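The print room at Vrabec is up two flights of stairs, and by the time you reach the top you can smell the ink. The painter and printmaker who has worked there for most of her adult life had put the kettle on before I arrived, and we talked for a good long while before we got anywhere near the subject I had come for, the Skeltau group and its woodcuts.

She first saw them as a student, in a drawer at the museum in Trurnavbridge. "I asked for something else entirely," she told me, laughing. "They brought me the wrong box, and I stayed until closing." The museum holds 184 of the prints, and she has by now looked at every one of them, many of them more times than she would like to admit.

What drew her in was the roughness. The Skeltau artists cut fast, often into old boards, and they let the grain print along with the picture – a sky in one of their river views is nothing but the knots and lines of the plank. "People call it crude," she said. "I think they were listening to the wood. You can feel where the knife slipped and they decided to keep it."

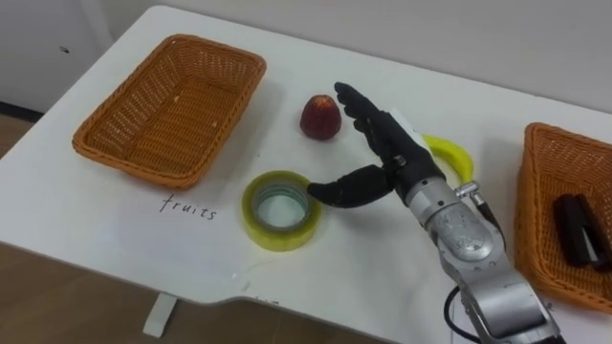

Her former teacher in Stirkville sees it differently, and told me over the phone that the group simply couldn't afford better boards and made the best of it, which he admires just as much. She smiled when I passed this along and said they have been having that argument for years, mostly by postcard.

I asked about color, since the group is known for black and white. She got up at once to find me a reproduction of print 56, a harvest supper with a thin wash of yellow over the lamps, put on by hand after printing. Only 2 impressions have it. "Somebody wanted that room to be warm," she said, and then she was quiet for a bit.

Her own new series, cut on salvaged floorboards, goes on show in Stirkville in October. She is still unsure about the last block, and we spent the end of the afternoon looking at proofs of it, one after another, until the tea had gone cold.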